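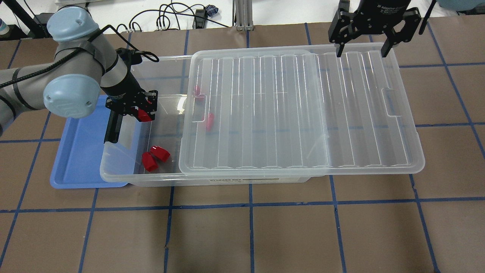

Home | About | Garden Notes | Archive | Contact

Last updated: Sun 21 June

I have been growing tomatoes from saved seed for eight years now and I still get giddy every single time one comes up. Seed saving sounds like something you need a barn and a grandmother for, but you can do it in an apartment kitchen with a jar and a paper plate (that's how I started!). The part people do worry about is where to keep everything, and all I can say is that a big clear plastic bin with a lid is plenty. Mine holds the whole collection, 51 varieties at last count, each in a little paper envelope with the name and the year on the front. I can see what I've got through the side and slide the lid over a bit when I only want to grab one packet.

So, tomatoes. Pick the best fruit on your best plant, and let it get properly ripe, a few days past when you'd want it on a sandwich. Squeeze the seeds and jelly into a jar, add a splash of water, cover it with a bit of cloth and leave it on the counter. After two or three days it will smell awful and there may be a skin of mold on top. Wonderful! That's what you want. The jelly loosens, the good seeds sink, and you can pour off the muck and rinse the rest in a sieve. Spread them on a plate – a paper towel will glue itself to every last one – and give them a stir now and then until they rattle.

Beans are even easier. Leave the pods on the vine until they're brown and crackly, then sit on the porch and shell them into a bowl. I did most of a row of Joshi beans last fall while talking to my sister on the phone and hardly noticed the time going. The Joshi came from Mamta Malhotra two streets over, whose family has grown it for as long as she can remember. It's a pale bean with maroon freckles, climbs like mad, and it's the best thing I've ever put in a soup. I gave her some of my Bromton Yellow tomatoes in return and I think I got the better end of that deal.

Squash I have not figured out. They cross with each other if you so much as look away, and two summers ago I planted what I swore was a nice buttery winter squash and got something striped, hard as a bowling ball and tasting of wet cardboard. I'm trying again this year, taping the blossoms shut the evening before they open and pollinating by hand with a little paintbrush first thing in the morning. It's fiddly and I love it. So far I've got two fruits that have taken, both with a loop of red yarn on the stem so I don't eat them by mistake.

If you want to trade, the Astlow swap is back in July and it is such a good morning out. Bring anything, even store-bought packets you never opened. Last year I came home with purple carrots, a lettuce called Pisside that shrugged off the heat right up to August, and a paper twist of poppy seed that Ravindra Bajpai pressed into my hand on the way out. Those poppies are blooming by my back steps as I type this – coral pink, with petals like crumpled tissue – and I'm already watching the pods. Come find me at the swap and I'll have an envelope for you.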